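Masancombe kitchen, measuring and mixing – gallery

Quick page this, sorry, the long write-up is still sitting in drafts. We spent January sorting out the back kitchen at Masancombe and then testing the batter recipes on a plain white table. Only one picture up so far. Notes for the rest are in, pictures get added when I've got them off the card.

Recipe is the Fakhoury one, the semolina cake with yoghurt. Same quantities each time so we could compare tins. Anyone wanting the full card, ask at the desk.

1. Shelves

Top two cleared. Flour, semolina and sugar went into the Dumix tubs, labels facing out. Spices still in a shoebox, will get to them. Old scales gone – they stuck at 60 grams whatever you put on.

2. Weighing out

300 g semolina, 100 g sugar, 60 g butter. New scales are much better, but they switch themselves off if you wander away to find a spoon. Write the number down frist. Coconut is optional and half of us can't stand it, so it stayed out.

3. Cup and bowl

Clear plastic cup tipped over the stainless steel bowl. Wide bowl, plain table, nothing fancy. Tip low and over the middle, otherwise you're wiping down all afternoon.
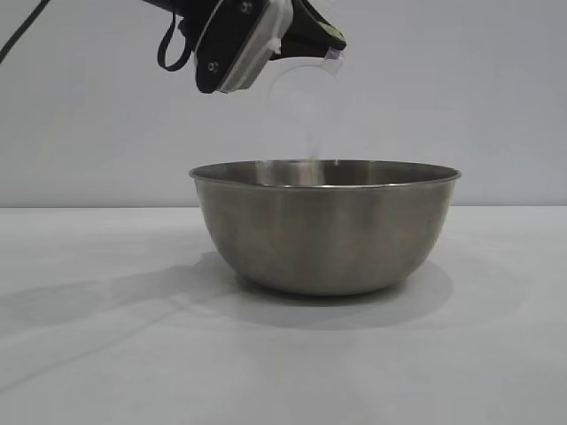
4. Mixing

Wooden spoon, not the whisk. Whisk clogs. Stop when there are no dry patches, then leave it alone for a bit with a plate on top. The semolina swells and the whole lot goes stiff, which is fine, it loosens again with a splash of milk. Second batch got too much milk and we baked it anyway. Bit flat. Still eaten.

5. Tins

Three to choose from: the square Grurnus, the round one with the dent and the deep loaf tin. Square wins. Edges come out golden and it cuts into proper diamonds. The loaf tin was a mistake, raw in the middle and far too dark on top. Grease with butter or tahini, both work, tahini tastes better.

6. Syrup

Sugar, water, squeeze of lemon. Cold syrup on hot cake. Pour slowly and go round the outside before the middle. It looks like far too much and then it all sinks in.

7. Washing up

Plastic cups by hand please, the hot cycle turns them cloudy. Steel bowls can go in the machine. Semolina sets like cement round the rim so soak striaght away. Tea towels are in the second drawer now, the top one is for foil and baking paper.

Still to come: the cut cake, the shelves with the spices done, and the orange version if the oven behaves. Square tin is on the windowsill if anyone wants to borrow it, back by 4 pm please.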